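통합검색 논문 제목 저자명 검색어를 입력하세요 상세검색
홈 권호보기 투고안내 이전 논문 다음 논문

4. 책상 위 칸막이 정리함은 무엇을 정리하는가

4.1 선행 주장의 검토

칸막이 정리함이 사무 작업의 흐름을 개선한다는 주장은 널리 인용되지만 근거를 거슬러 올라가면 출처가 몇 되지 않는다. 가장 자주 언급되는 것은 Climus 과제의 중간보고서이다. 이 보고서는 카드나 전표처럼 얇고 작은 물건을 칸별로 나누어 두면 탐색 시간이 줄어든다고 적었다. 그런데 측정된 것은 이미 분류가 끝난 정리함에서 한 장을 찾아 꺼내는 시간이었다. 분류에 든 시간은 계산에 들어 있지 않다. 청소가 끝난 방이 찾기 쉽다는 사실을 확인한 셈인데, 이 결과를 정리함의 효과로 읽은 후속 문헌이 적지 않다.

Leinonen과 Chiang의 관찰은 조금 더 신중하다. 두 사람은 칸의 수를 늘릴수록 참가자가 칸 앞에서 멈추는 시간이 길어진다고 보고하면서도, 결론에서는 여전히 칸이 많은 쪽을 권하였다. 권고의 이유로 제시된 것은 사용자 만족도이다. 새 정리함을 받은 첫 주에 만족한다고 답하지 않을 사람이 얼마나 되는지 우리는 의문이다. 같은 설문을 석 달 뒤에 다시 실시했다는 기록은 찾지 못하였다.

Ardeleanu의 반론도 짚어 둔다. 그는 본 연구진과의 서신에서 정리함의 가치가 시간에 있지 않으며 물건의 자리를 정하는 행위 자체에 있다고 하였다. 수긍할 만한 말이나 검증할 방법이 마땅치 않다. 자리가 정해졌다는 것을 무엇으로 확인할 것인가. 칸에 물건이 들어 있으면 정해진 것인가, 아니면 다음에도 같은 칸으로 돌아와야 정해진 것인가. 본 절에서는 뒤의 기준을 택하였다. 앞의 기준으로는 아무렇게나 꽂아 둔 카드도 정리된 것이 되기 때문이다.

4.2 대상과 작업 조건

작업대는 밝은 나뭇결 상판의 탁자이며, 상판 두 장이 맞닿은 이음매가 드러나 있다. 이음매를 적는 것이 사소해 보일 수 있다. 그러나 얇은 카드를 손끝으로 밀어 옮기는 작업에서 상판의 이음매는 무시하기 어려운 변수이고, 선행 연구 가운데 상판의 상태를 보고한 것은 없었다. 정리함은 갈색 골판지로 된 것을 썼다. 가로로 긴 좁은 칸이 두 열로 나뉘어 층층이 쌓인 형태이다. Restereck 계열의 플라스틱 정리함을 쓰지 않은 까닭을 묻는 심사 의견이 있었는데, 우리가 보기에는 골판지 쪽이 실제 사무실에서 사람들이 급한 대로 쓰는 물건에 가깝다. 값이 싸고, 모서리가 금방 무르고, 누가 버려도 찾는 사람이 없다.

참가자는 16명이다. 각자 노트북으로 목록을 입력하면서 카드를 분류하였다. 두 일을 함께 시킨 것은 Climus 보고서와 갈라지는 지점이다. 분류만 따로 시키면 누구나 어느 정도 잘한다. 사무실에서 분류만 하고 있는 사람은 드물다. 한 손은 자판에 가 있고 다른 손은 무언가를 쥔 채 갈 곳을 정하지 못하고 있는 상태, 우리가 보려는 것은 그 상태였다(그림 1). 사전 면담에서 한 참가자는 자신이 원래 쓰던 방법을 "일단 옆에 두기"라고 불렀다. 이 이름은 뒤의 분석에서 그대로 쓴다.

배치에는 제약을 두지 않았다. 정리함을 어느 쪽에 둘지, 어느 방향으로 돌릴지, 충전 케이블을 어떻게 늘어뜨릴지 모두 참가자에게 맡겼다. Kwan 양식으로 알려진 표준 배치도를 쓰면 참가자 사이의 비교가 쉬워진다는 점은 알고 있다. 다만 그 양식은 정리함을 몸의 정면에 놓도록 하는데, 노트북을 쓰는 사람의 정면에는 이미 노트북이 있다. 표준이 된 경위를 찾아보았으나 원문에는 설명이 없었다. 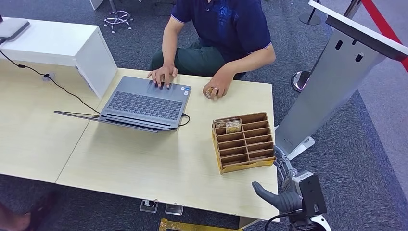

4.3 빈 칸의 문제

정리함을 평가할 때 칸이 얼마나 찼는지를 지표로 삼는 관행이 있다. Siltetti 점검표가 대표적이다. 이 점검표에서는 채워진 칸의 비율이 높을수록 점수가 올라간다. 우리는 이 지표를 의심한다. 카드 한 묶음이 왼쪽 위 칸에 세워져 있고 다른 칸은 비어 보이는 정리함은 점검표에서 낮은 점수를 받는다. 그런데 카드가 한 종류뿐이라면 그보다 나은 상태가 있을 수 있는가. 여섯 칸에 나누어 꽂으면 점수는 오르겠지만 쓰는 사람은 여섯 군데를 뒤져야 한다.

빈 칸이 정리의 실패를 뜻하는지, 칸을 너무 많이 만든 설계의 실패를 뜻하는지는 칸만 보아서는 알 수 없다. 이 구분을 하지 않은 채 평균을 낸 연구가 여러 편 있고, 그 평균들을 다시 모은 메타분석도 있다. 모은다고 구분이 생기지는 않는다.

왼쪽 위 칸에 대해서도 한마디 덧붙인다. 참가자 다수가 첫 묶음을 왼쪽 위에 넣었다. Mok은 이를 읽기 방향의 영향으로 해석하였고, 가로쓰기에 익숙한 사람이 왼쪽 위를 시작점으로 삼는다는 설명을 붙였다. 그럴듯하다. 그러나 위쪽 칸은 앉은 사람에게 가장 잘 보이고, 골판지 칸은 아래로 갈수록 손가락이 들어가기 불편하다. 왼쪽인 이유도 정리함을 놓은 각도에 따라 달라진다. 비스듬히 놓인 정리함에서는 어느 칸이 손에 가까운지가 사람마다 다르다. 읽기 방향을 말하려면 각도부터 고정했어야 하는데 본 연구도 그렇게 하지 않았으므로, 우리 자료로는 Mok의 해석을 지지할 수도 물리칠 수도 없다.

카드를 세우느냐 눕히느냐도 문제가 된다. 가로로 긴 칸은 눕혀 넣으라고 만든 모양이지만 눕힌 카드는 맨 위 한 장만 보인다. 세워 넣으면 무늬가 보이는 대신 칸의 높이를 넘긴다. 참가자들은 이 둘 사이를 오갔고, 같은 사람이 같은 종류의 카드를 어떤 때는 세우고 어떤 때는 눕혔다. 면담에서 이유를 물으면 대답은 대개 그 자리에서 만들어졌다는 인상을 주었다. 우리는 그 대답을 결과표에 싣지 않았다.

4.4 배치 행동의 집계

카드를 손에서 놓는 행동을 한 건으로 하여 모두 1751건을 부호화하였다. 이 가운데 첫 시도에서 칸에 들어간 것은 1356건이다. 얼핏 높은 수치이며, 발표 자리에서는 정리함이 제 몫을 한다는 뜻으로 받아들여지기도 하였다. 우리는 그렇게 읽지 않는다. 첫째로, 칸에 들어갔다는 것과 맞는 칸에 들어갔다는 것은 다르다. 맞는 칸인지는 참가자 본인의 분류 규칙에 비추어 판정해야 하는데, 규칙은 작업 도중에 바뀌었다. 바뀐 규칙을 처음부터 적용하면 초반의 배치가 오류가 되고, 처음 규칙을 고수하면 후반의 배치가 오류가 된다.

둘째 문제는 남은 건들의 행방이다. 칸에 들어가지 않은 카드는 대부분 "일단 옆에 두기"로 처리되었다. 노트북 덮개의 뒤편, 탁자의 모서리, 정리함의 윗면이 주로 쓰였다. 정리함의 윗면이 쌓아 두는 자리가 된다는 점은 설계자들이 잘 말하지 않는다. 평평한 면이 있으면 사람은 거기에 물건을 놓는다. 정리함을 들이면 칸과 함께 선반 하나를 들이게 되고, 그 선반에는 분류 규칙이 없다.

부호화의 신뢰도도 밝혀 둔다. Chiang과 Chu가 각각 전체를 부호화한 뒤 어긋난 건을 협의하였다. 협의에서 가장 오래 걸린 것은 손에 쥔 상태의 처리였다. 참가자가 카드를 느슨하게 쥔 채 화면을 읽고 있을 때 이를 보류로 볼 것인지, 아직 시작하지 않은 배치로 볼 것인지 두 사람의 의견이 갈렸다. 결국 손에서 놓는 순간만 세기로 하였다. 세기 쉬운 쪽을 택한 것이며, 이 선택 때문에 쥐고 있던 시간은 집계에서 통째로 빠졌다. 그 시간이야말로 정리함이 사람에게 요구하는 비용일 수 있다.

같은 이유로 우리는 칸에 들어간 비율을 조건 사이에서 비교하지 않는다. 초고에는 비교표가 있었다. 칸의 수가 적은 정리함 쪽이 근소하게 높게 나왔고, 본 연구진의 의심과도 맞는 방향이었다. 마음에 드는 결과일수록 오래 들여다보아야 한다는 Leinonen의 지적이 있어 다시 검토하였는데, 차이의 대부분이 참가자 두 명에게서 나온 것이었다. 표는 삭제하였다.

4.5 바닥이라는 마지막 칸

정리 연구는 대체로 책상 상판에서 끝난다. 떨어진 물건은 자료에서 제외되거나 "기타"로 묶인다. Climus 보고서의 부록에는 낙하 건을 작업 중단으로 처리했다는 한 줄이 있을 뿐이다. 그러나 작은 카드를 다루는 자리에서 바닥은 예외로 치기에는 너무 가깝고, 바닥의 재질은 떨어진 물건을 얼마나 빨리 알아차리고 집어 올리는지에 영향을 줄 것이다.

작업 공간의 바닥은 회색 바탕에 잔 반점이 섞인 카펫이다. 이런 바닥재는 사무 공간에 흔하고, 고르는 쪽에서는 때가 덜 보인다는 것을 장점으로 꼽는다. 때가 덜 보이는 바닥에서는 다른 것도 덜 보인다. 금색이나 황갈색 무늬의 카드라면 그나마 구별이 되겠으나 흐린 색 전표나 클립은 사정이 다르다. 카펫은 또 소리를 죽인다. 단단한 바닥이라면 들렸을 낙하가 들리지 않고, 카드는 떨어진 줄도 모르는 채로 남는다. 얇은 것은 집어 올리기도 성가시다. 손톱 끝을 밀어 넣을 틈이 있는 듯하다가도 섬유가 눌리면서 카드가 함께 눌린다.

여기까지는 추론이다. 낙하 건을 따로 부호화하기는 하였으나 다른 바닥재와 비교할 자료가 없다. 카펫이 문제라고 말하려면 카펫이 없는 방에서 같은 작업을 시켜 보아야 하고, 그러지 않은 이상 위의 단락은 그럴듯한 이야기에 머문다. 정리함에 대해 우리가 남들에게 요구한 기준을 바닥에 대해서만 늦출 수는 없다.

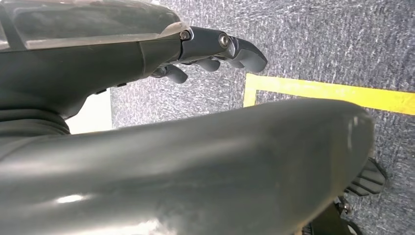
그림 2. 작업 공간의 회색 반점 카펫 바닥.

4.6 해석의 한계

본 절의 결과를 골판지 정리함이 쓸모없다는 주장으로 옮기는 것은 곤란하다. 우리가 보인 것은 훨씬 좁다. 칸의 점유율은 정리 상태의 지표로 쓰기에 약하고, 첫 시도에서 칸에 들어간 비율은 분류의 정확도를 말해 주지 않으며, 쥐고 있는 시간과 떨어뜨린 물건은 기존 측정에서 빠져 있다. 어느 것도 정리함을 치우라는 권고로 이어지지 않는다.

참가자의 구성도 문제이다. 16명은 모두 노트북 작업에 익숙한 사람들이었다. 자판을 보지 않고 칠 수 있는 사람과 그렇지 못한 사람은 남는 손의 쓰임이 다를 것이다. 어느 손을 주로 쓰는지는 물었으나 자판에 남겨 두는 손이 어느 쪽인지는 묻지 않았고, 분석 단계에 와서야 뒤의 질문이 더 중요했음을 알았다.

골판지의 수명에 관해서도 할 말이 많지 않다. 칸의 가장자리가 닳으면 카드가 걸리고, 걸리기 시작하면 사람들은 그 칸을 피한다는 이야기를 면담에서 들었다. 사실이라면 빈 칸의 일부는 분류 규칙과 무관하게 종이의 상태로 설명될 것이다. 관찰 기간이 짧아 확인하지 못하였다. Ardeleanu는 같은 정리함을 1월 한 달 동안 그대로 두고 칸별 사용을 기록하자고 제안하였으나, 기록하는 사람이 있는 동안 사람들이 평소처럼 쓸지에 대해서는 연구진 안에서도 의견이 모이지 않았다.

Siltetti 점검표의 개정안에 빈 칸을 감점하지 않는 문항을 넣자는 의견을 Mok이 정리하여 보냈다. 회신에는 기존 점수와의 연속성을 고려해야 한다고 적혀 있었다. 연속성이 무엇의 연속성인지는 적혀 있지 않았다. 점수의 연속성을 지키려고 의미가 불분명한 문항을 유지하는 것이 옳은지는 5절에서 점검표의 나머지 문항과 함께 다룬다.

목록 맨위로 인용하기 저자정보 참고문헌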